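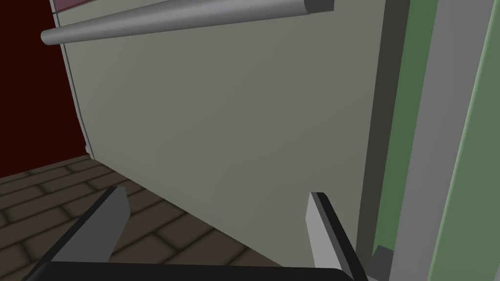 Wrist view too low to reach the handle in sim

Judite Torres
I'm building a small arm on a rolling base in our shared shop and testing it in simulation before I cut metal. Task is to pull the long bar handle near the top of a panel. The base drives up fine, but the gripper stays down near the floor with the fingers open and the bar high above them. Planner returns no path in up to 89 tries. Joint limits?

Henrique Cunha
Check the start pose first.

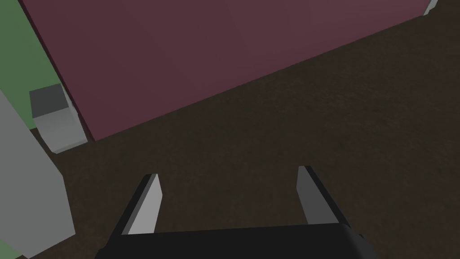
If the fingers point at bare floor when you call the planner, the elbow is folded and joint 3 is already near its limit. Raise the arm to a neutral pose, then back the base off and plan again.

Wálter Huaranga
Had this with Nela. Link 2 had the wrong sign in the model file.

2 shares | 3 comments
Contact | © Ustomis | Back to top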